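The Long Second Act of Golnar Heydari

I was eleven the first time I saw Golnar Heydari, and she was lying to a bishop. It was a late-night rerun of Fanley, the costume drama my mother taped off the TV and then taped over with a cooking show, so for years I only knew the first forty minutes. Heydari played the housekeeper. She had maybe six lines in that episode, and she delivered all of them while folding a napkin, and I remember thinking that the bishop didn't stand a chance.

So you can imagine what sort of state I was in when she opened her own front door, in socks, and asked if I was the one with the parking problem. (I was. I'd left my car half on a flower bed.)

She's seventy-one now, and she is busier than she has ever been. There's the film, Natberg, which has been winning over festival crowds all spring. There's a play in September. There's a voice part in something with talking geese that she isn't supposed to discuss and discussed for twenty minutes. For a woman who spent most of the nineties being told her career was over, it's quite a calendar.

"I was told it very nicely," she says, pouring tea. "They took me to lunch. If an agent takes you to lunch and orders dessert, you should start looking for your coat."

The agent was right, as far as it went. After Fanley ended, the parts dried up. She did a soap for a season and got killed in a boating accident. She did a commercial for a stair lift when she was forty-four. Then she went home, more or less, and taught evening classes in a rented hall over a shoe store, and for a long time if you wanted to see Golnar Heydari act you had to be one of the 19 people in her Tuesday group.

One of those people was Saeed Kordestani, who was a dental student and had signed up because he was terrified of public speaking. He's the director of Natberg. I still can't quite get over that! He wrote the lead for her when he was twenty-six and carried the script around for nine years while people with money suggested younger women, or better-known women, or in one case a man.

"Saeed was a horrible actor," Heydari says, with real affection. "He apologized to the furniture. But he watched. You'd be doing a scene with somebody else and you'd look over and he'd be leaning so far forward he was nearly out of his chair."

I called Kordestani later to get his side. He agreed about the furniture.

If you haven't seen Natberg yet, I won't spoil it, but it's a small, stubborn movie about a retired piano tuner who walks back to the town she left as a girl. She doesn't say much. There's a scene in a bus station where she listens to two strangers argue over a sandwich, and the camera stays on her face for what feels like a week, and I cried so hard that the man next to me moved his popcorn. I went back the following night with my sister and cried at a completely different part.

They shot it in 23 days with a crew you could fit in a van. Parvaneh Golestani did the costumes, mostly from thrift stores, and found the gray coat that Heydari wears in nearly every scene. Heydari kept it. It was hanging in her hallway when I came in, and I'll confess that I touched the sleeve.

The first public screening was at the Shirazi, that lovely old single-screen place with the bad seats. It holds 690 and they'd sold every ticket. Heydari sat at the back by the exit, in case.

"In case of what?" I ask.

"In case it was terrible. I wanted a clear run at the street."

It wasn't terrible. The applause went on long enough that somebody brought her a chair on stage, and she was so annoyed about the chair that she forgot to be nervous. She gave a short speech thanking the bus station.

What I wanted to ask her, really, was whether she was angry. All those years over the shoe store! I'd worked out several polite ways of putting it, and then I just blurted it out over the second pot of tea.
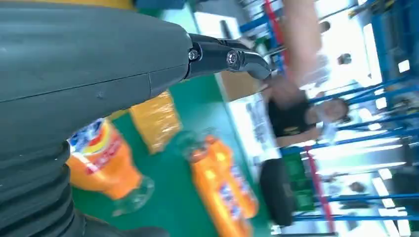
She took her time answering. She said that she'd been furious for the first two years and bored with being furious after that. She said teaching had made her better, because you can't tell a nervous dental student to stop fidgeting while you're fidgeting yourself. And she said that she still has the letter from the producer who told her she had "a face for supporting work," and that she reads it sometimes before an audition, for the energy.

Then she got up to look for it and found a box of old Fanley fan mail in its place, and that was the rest of our afternoon. There was a marriage proposal from a lighthouse. There was a very stern note from a schoolteacher about the way she held a soup ladle.

The play is called Buvero, and it's a two-hander with Pascal Hagedorn, who is half her age and, she says, twice as tired. They'd just started reading it through when we met. She has pages and pages of it to learn, and she does it while walking, up the hill behind her house and down again, talking out loud. The neighbors are used to it. One dog is not.

I asked whether she worries about the lines. She does, a bit. She worries more about the stairs on the set, and has had words with the designer, Esmaeil Karimi, about putting in a handrail. He's thinking it over — she says he has until Friday.

By the time I left it was getting dark and she walked me out to the car, still in her socks, to inspect the flower bed. Two of the tulips were past saving. She picked them, handed them to me through the window, and told me to reverse slowly.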